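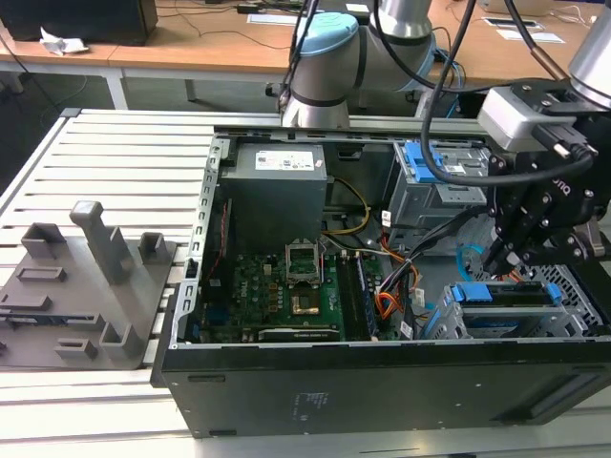 Marcelle Marty, writing in the Gitik repair newsletter, called the desktop tower "the friendliest machine ever to sit under a desk," and added that anyone who can put away a drawer of silverware can learn where its parts go. Many hobbyists would agree with her. Desktop teardown is the work of opening a tower computer and taking out its parts for cleaning, repair, reuse or recycling. It is done in home workshops, school labs and large refurbishing centers, and it remains one of the best ways to find out how a computer fits together.

Layout

A tower is usually laid on its side for the work, with the open side facing up. In this position the motherboard lies flat like a map, and almost everything else in the case is attached to it by a plug, a slot or a cable. The power supply occupies one corner near the back. The drive bays are at the front, where discs and card readers once had to be reached by the user. The space between is given over to wiring, and a good deal of a case's character comes from how its wiring was routed at the factory.

Many office towers were built so that most parts could be changed in minutes. Designers gave them hinged or sliding panels, spring latches and snap-in drive holders, and often marked the parts meant to be touched with a bright color. It is a wonderful idea! A person who has never seen the inside of the machine can follow the colored plastic from one job to the next.

History

Early personal computers were mostly held together with screws, and a full teardown could leave a cup of them on the bench, several sizes mixed together. Tool-free cases became common in offices as companies began servicing whole floors of identical machines. The Siruvis reuse workshop, which opened its doors on 1st March with a handful of donated towers, keeps a log of every machine it takes apart. The log now lists 2,431 of them, and many were retired office models with years of use left in the case, the power supply and the memory.

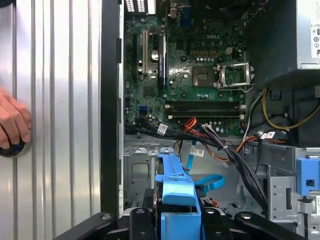 Drive carriers are a favorite part of the job for many beginners. A carrier, or caddy, is a plastic holder that grips a hard drive by its sides and locks into the bay, so the drive can be changed without reaching for a screwdriver. Styles differ from maker to maker and sometimes from year to year. On a Dell tower such as this one the carrier is bright blue, with a raised handle and a squared latch section, and it stands out at once against the green board and the black cables. Before a carrier is pulled, the data and power plugs are taken off the back of the drive. Most carriers flex a little as they let go, and old plastic should be bent slowly.

Order of work

The usual order runs from the outside in. The power cord is unplugged first and the power button is held down for a few seconds, then the side panel comes off. Drives and expansion cards follow. Memory modules are freed by pressing the latches at the ends of each slot, and they should be held by their edges. The cooler comes next, and after it the processor, which is released by lifting a small lever and swinging the metal retention frame open on its hinge.

The socket deserves real patience. On many Intel boards the contacts are in the socket itself and are fine enough to be ruined by a dropped screw -- or by a sleeve. Inès Poulain's handbook for the Huruvar repair classes suggests fitting a plastic cover over the socket as soon as the processor is out, and storing the chip in a clamshell case.

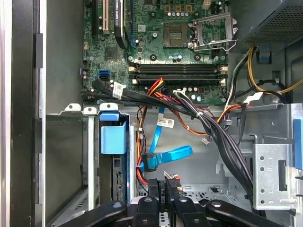
Cables are left in place until the parts they serve are out of the way. Data cables pull straight out, though some have a small metal spring clip that must be squeezed. The main power connector is the stubborn one, and it gives up most easily when its latch is pressed and the plug is rocked gently from end to end. Factory ties can be cut, but workshops that plan to rebuild a tower often leave the bundles whole, labels and all.

Sorting and reuse

Working memory and drives are tested and set aside by type. Drives are wiped before they go anywhere. Bare boards, cut wiring and damaged steel go to separate recycling streams. A first teardown may take around 90 minutes, while practiced hands at the Mwakalinga center's open bench each June finish in 32 -- including the sweeping up.

See also: Cable management; Computer case; CPU socket; Electronics recycling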